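Glaze crawling at the rim, cone 6 electric

slipline
Posted 17 Feb 2018
Third load in a row with crawling on small bowls. The body is Grirnach white stoneware, bisqued to cone 04. The glaze is a cream matte mixed from dry, dipped for three seconds. Bare patches run up to a quarter inch wide, always within half an inch of the rim. Mugs from the same bucket are clean. The controller reads 2,000 F on the bisque plateau, and witness cones agree with it.

kmaihi
What is the clay content of the glaze? Anything over 25 percent raw kaolin will shrink on drying and lift at an edge. Check for hairline cracks before firing.

slipline
30 percent kaolin, all raw. There are fine cracks on the rim once it dries. I had assumed they healed in the melt.

kmaihi
They heal in a fluid gloss. A stiff matte pulls back from them. Calcine half the kaolin and adjust for the weight loss.
Kane Maihi

Clerkutthorpe
Disagree that it is the recipe. If the mugs are clean, the glaze is fine and the application is too thick on the bowls. Thin walls saturate and the second side goes on over a damp body. Glaze the inside, wait overnight, then do the outside.

kmaihi
Waiting helps. It does not change the drying shrinkage. With that much raw clay he is one thick dip away from the same fault on the mugs.

granemport_kilns
What specific gravity are you running? I would not touch the recipe before measuring that.

slipline
1.52. I had been going by feel until today.

granemport_kilns
High for a three-second dip. Try 1.44 and add a little Epsom salt if it settles.

slipline
Test bowl from the thinned bucket, inside glazed Thursday, outside the next day. Same recipe as before. 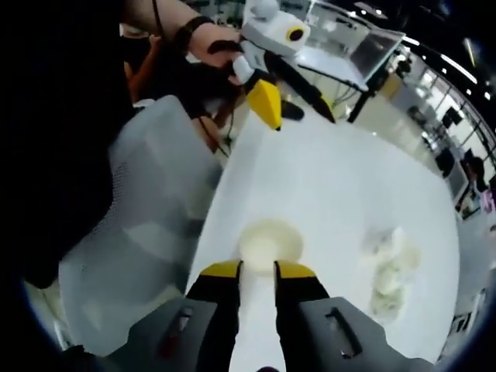

I have a second set with half the kaolin calcined, same gravity, and both go in the next load on the same shelf. If the first set crawls and the second does not, Kane is right about the shrinkage. I will also leave two bowls at the old thickness as a control.

Clerkutthorpe
Put the controls on the same shelf too. My top shelf runs half a cone cool and it has fooled me before.

kmaihi
Agreed on the shelf. Wipe the rims with a damp sponge before glazing as well. Bisque dust gives the same fault.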